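Does a Plain Surface Make Tidying Easier? A Report on the Drarow Table Project
Bushra Swati, Household Studies, second-year project
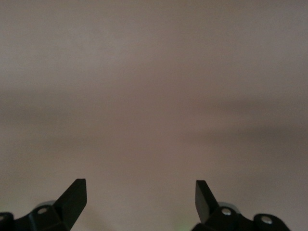
Jia wrote in the margin of my first draft that a plain surface doesn't make anybody tidier, it only makes the mess easier to see, and that I should stop treating those as the same thing. I spent most of the spring trying to prove that comment wrong. I did not manage it, and this report is mostly an account of why.

Background

The claim I set out to test comes up all the time in home advice columns and in the sales talk for furniture. It says that people clear a surface sooner and more completely when it is one plain, muted color with no pattern on it. Pinkish beige and pale gray are the usual picks. The reason given is that the eye "wants" to return to the empty surface. I could not find anyone who explained what that means or how they knew.

I have a personal reason to doubt it. The table I grew up with was covered in a loud checked oilcloth, and it was cleared every night because my grandmother wanted to play cards on it. The table in my shared apartment is as plain as they come and has had the same pile of mail on it since January.

Still, a class project can't rest on two tables, so I asked for permission to use the common room in Jiltley House, a student residence with a long shared table that gets used for meals, homework, sewing and whatever else.

What I did

The table was covered for part of the project with a plain beige-pink cover and for the other part with a patterned one, which had small leaves in green and brown. Both were the same size and could be wiped down. I bought them from Jorkis because they were the cheapest that matched in size.

At the end of each evening I went in and wrote down every item left on the table. I did not move anything and did not talk to people about it while I was there. An item was anything a person could pick up in one go, so a stack of plates was one item and a plate with a fork lying next to it was two. This rule gave me trouble. A spilled box of pins is one item if you think of the box and a great many if you think of the pins. I wrote it down as one and put a note beside it.

I also left a short survey in the room, with 20 questions on it. That was too many. People got tired partway down the second page and started giving the same answer all the way to the end. I got 53 surveys back and would trust the first page of most of them.

Results

Over the whole project I recorded 1,045 items left on the table. The patterned cover had more of them, but it was also on the table during exams, when the room was busier and people stayed later. I should have swapped the covers back and forth every few days. I put one on, left it, and changed it once, which means anything that changed at the same time as the cover is mixed up with it. My adviser pointed this out before I started and I thought it wouldn't matter much.

When I looked only at the evenings outside exams, the two covers came out so close together that I wouldn't want to say which was tidier. A person who already believed in plain surfaces could squint at those numbers and feel encouraged. So could a person who believed in leaves.

What did differ was the type of thing left behind. On the plain cover I hardly ever found crumbs or bits of thread. On the patterned one I found them all the time, but only after I ran my hand over it. I think people wiped the plain one more often because they could see what was on it. That is exactly what Jia said, and it is about wiping. Books, mugs, chargers and coats stayed where they were on either cover.

What people said

Plenty of survey answers described the plain cover as calm or restful. Several people also said the room "felt cleaner" with it on. I checked those against my evening lists where I could, and the room feeling cleaner did not go along with there being less on the table. One person wrote that the beige made them feel they were in a waiting room and they had started eating in the kitchen. If others did the same, then the plain cover was getting some help from people simply not being there, and I have no way of knowing how many.

A few people complained that pen marks showed on the plain cover and that they avoided doing homework on it for that reason. Again, that would lower the item count without anyone being tidier.

What seemed to matter more

There were 2 weeks when someone put a large basket at the end of the table. I had nothing to do with it and never found out who it was. The number of things left on the table dropped right away, on both sides of the room, and rose again when the basket was taken off to be used for a bake sale. I did not plan for this and can't make much of it as evidence, since the basket was full by the end and looked terrible. The mess may only have changed its address. But it was a bigger drop than anything I saw from changing the cover.

Problems I would fix

One table in one building is not enough. I was the only person recording, and I knew which cover was on, so I could have been stricter with one than the other without noticing. The survey should be cut to a single page. I would also record how many people used the room each evening - without that, the item counts are hard to read at all.

The covers have been left with the residence. As of 17 May 2022 the leaf one is on the table, and there is a sewing machine on top of it.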